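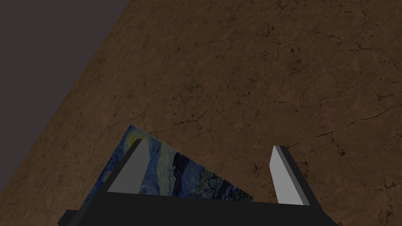
4. Rehearsing the pick in the simulator

Before the Dornura arm is allowed anywhere near the shop bench, it does its rehearsing in Buseo, where the worst thing it can break is your evening. The test scene is called Imard, and it has brown ground with cracks all over it, a plain dark gray void past the edge, and one flat piece to pick up. The piece wears a chunk of The Starry Night because we needed a texture with an obvious top and Aigars Pētersons had strong feelings. Use the yellow moon to find the top corner. The cracks are painted on and have no depth, so stop steering around them.

4.1 Load the scene

1. Start Buseo and open Imard from the scene list. Loading takes 15 seconds on the shop computer and long enough to regret things on a laptop.
2. Set the view to "wrist." You should have both fingers in sight, coming up from the bottom edge.
3. Open the gripper all the way. If only one finger moves, the finger joints have come unlinked. Tick "mirror" in the joint panel and try again.
4. Check that the seed reads 584. Other seeds put the piece in other places, and your notes will then match no one else's.

Note: The wrist view follows the wrist. When the wrist tilts, the ground tilts with it. This has been reported as a bug several times, once by the person writing this page.

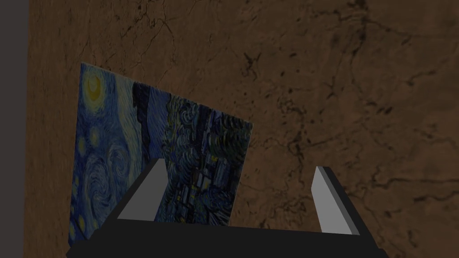
Uibo Shared Workshop – Home Arm Build Group

4.2 Line up and close

1. Turn the wrist in small steps and watch both fingers. With one in front of the picture and the other over bare brown, you are still too far to one side. Closing now will get you a firm grip on nothing.
2. Jog sideways until the piece sits between the fingers.
3. Lower the wrist in steps of 2 mm. Stop when the contact light in the side panel turns amber.
4. Close at low force. Raise the wrist a little and wait for the piece to settle.
5. Save the run under your own name. "test," "test2" and "testfinal" are taken.

Caution: Do not judge height from the wrist view alone. The lighting in Imard is dim, the gripper body hides whatever is nearest to it, and a thin flat piece seen at a steep slant can look like almost anything. Read the height number in the side panel.

Caution: Unplug the real arm before you start. Buseo remembers the last connection and will cheerfully send your practice moves to the bench – ask about the dent in the cabinet door.

4.3 If it goes wrong

Piece shoots off the edge: closing force is too high. Reset the scene. There is nothing out there to find.

Piece sinks into the ground: the collision box did not load. Close Imard and open it again.

Fingers pass through the piece: same cause, same cure.

Everything works the first time: check the seed.

Last changed 10 October 2024. Section 5 covers moving a saved run to the bench.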